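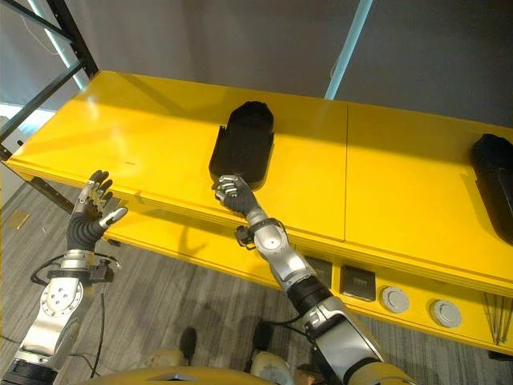
Filed under: Furniture > Work Tables > Long-Term Reviews

I bought a yellow table. I want to get that out of the way early, because most of the people who have asked me about it started with the color and never really moved on. The Bollero from Edside comes in gray, white and a yellow that the catalog calls "warm." It is warm the way a school bus is warm.

I've had it since March, in the workshop, where it replaced a pair of sawhorses and a door. The door was free and had a hole in it where the knob used to be, and I lost a surprising number of screws down that hole. So the bar was low. The Bollero cost me considerably more than free, and it has no hole.

What it does have is a seam. The top is made in two panels of different lengths, and the join runs straight across from back to front. The Edside people are proud of the seam. It lets the table ship in manageable boxes, and it means you can replace one panel if you ruin it and leave the other alone. I was less proud of the seam for the first couple of weeks, when every sheet of paper I tried to write on seemed to be lying across it. My handwriting developed a small hiccup. Then I moved my stool over toward the long panel, and I have not thought about the seam much since, apart from when I'm cleaning it. Sawdust likes it in there. An old toothbrush gets it out.

Assembly took me two evenings. The instructions are all drawings, and the drawings are good until step 7, where the table is suddenly upside down with no warning and you find out that you have been building it the other way up. I'd read that step first. I'd also have a second person handy for the flip, or at least a rug. The hardware bag had everything in it plus one extra bolt, which I've kept in a jar and worry about from time to time.

The finish is glossy, and I mean that as information. If you have overhead lights, you will be seeing them twice. In the evening I get a soft glow coming up off the top that is pleasant while I'm sorting parts and annoying when I'm trying to read a tape measure. I've ended up putting a dark mat under anything fiddly. On the other hand, you can find things on this table. A black washer on a yellow top has no place to hide. On the old door I could put down a dark drill bit and never see it again, and now I can spot one from the doorway. Anything black or gray practically introduces itself.

Glue comes off if you catch it the same day. Marker comes off with rubbing alcohol. I got a scratch in it during the first week, naturally, dragging a vise I should have lifted, and it shows as a thin dull line when the light is low. The gloss doesn't hide anything. It's a finish that keeps records.

My favorite part is the front edge, which has a slight lip. It's a small thing and the catalog barely mentions it, but round objects that start rolling toward you tend to stop and reconsider. Pencils stop. Dowels mostly stop. A steel ball bearing did not stop, but I'd given it a good run-up. The drawback is that you can't sweep crumbs and shavings straight off the front into your hand, so you sweep sideways, toward the rounded end, and hope your other hand gets there in time.

Under the top there's a second level, also yellow, with open space between the two. I had plans for this space. I was going to keep it for clamps and the two flat cases I use every day. It currently holds clamps, one of the flat cases, a roll of tape, some mail and a sandwich bag of hinges from a cabinet I no longer own. As storage it works well, maybe too well. Because it's open you don't have to pull anything out to get at your stuff, and because it's in the shadow of the top you don't have to look at it either. Measure your tall things before you count on it. My glue bottles have to lie down.

It holds 182 pounds per panel, according to Edside. I haven't tested that with a scale, but I have sat on the long panel to change a light bulb's worth of bad decisions about where I put the ladder, and it didn't complain. There's a very slight give near the seam if you lean hard on one side of it – you feel it through your palms more than you see it. For hammering, I go over a leg.

I looked at two others before buying. The Zidetti is prettier, with a one-piece top and a shelf that slides out, and it was going to take 9 weeks to arrive. The Antoniadis is built like a loading dock and priced like one too, and I couldn't have gotten it down my hallway without removing part of the hallway. The Bollero was the one that fit through the door, which is how I've chosen most of my furniture.

Would I buy it again? Yes, and I suppose I'd buy it in yellow again. I tried the gray one in the showroom and it looked like a table waiting for a meeting to start. I would skip the matching edge guards, which come in a slightly different yellow and peel off at the corners. And I'd put the long panel at the other end, nearer the outlet, but that would mean another flip, and I've only just gotten the mail organized.

Rating: 7 out of 10. It gets an eighth on days when I've dropped something small and black.

Updated August 21, 2025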